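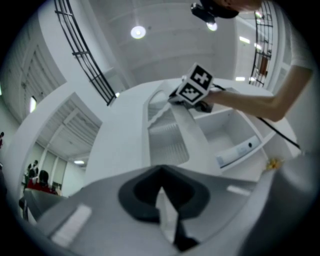
Home > News > Town Life

Urthorpe's long-awaited repair library opens its doors this month, and the town seems more than ready for it. In the 8 weeks before opening, 1,583 people signed up for a card, which beats every guess the organizers made. The idea is simple: borrow a tool, fix the thing at home, bring the tool back. Storage was the big worry early on, and big white units like the one at the top of this page are what won people over — plain, tall and easy to wipe down. Drills, clamps, sewing kits, bike stands and a truly impressive number of ladders all have to live somewhere, and anybody who has tried to store a ladder in an apartment will understand why folks are excited.

The library takes over the old Kragh shoe store on the corner by the bus stop, empty since the store moved out to Prumham. The front window still has the gold lettering, and the plan is to keep it. Inside, the shoe counter has become the checkout desk, and the stockroom is now a small workshop with benches where members can sit down and get help with a wobbly chair or a lamp that won't turn on.

A card is free for anyone living in Urthorpe or Prumham. Most items go out for a week, and the bigger ones, like the carpet cleaner and the tile saw, go out for 4 days. You can renew once if there's no one waiting. Late fees are not part of the plan, though you won't be able to borrow anything else until the first item comes home.

The opening collection stands at 289 items, nearly all of them donated. Some came from garages that hadn't been cleared in years, and one family handed over a full set of woodworking planes with the blades still sharp. Gardeners did well too! There are hedge trimmers, a seed spreader and a lovely old apple press that is already booked well into the fall.

Evening classes start soon after opening. The first covers basic sewing repairs (hems, buttons, that one zipper everybody has), and the second is a bike tune-up night run with the Nasier cycling club, whose members have been busy truing wheels for the loaner stand. Both are free, but space on the benches is tight, so put your name down at the desk.

Donations are still welcome, especially extension cords, paint rollers in good shape and anything for working on plumbing. Please clean items first and include the manual if you have it. Broken tools can come in as well — the workshop crew loves a project.

14 shares | 6 comments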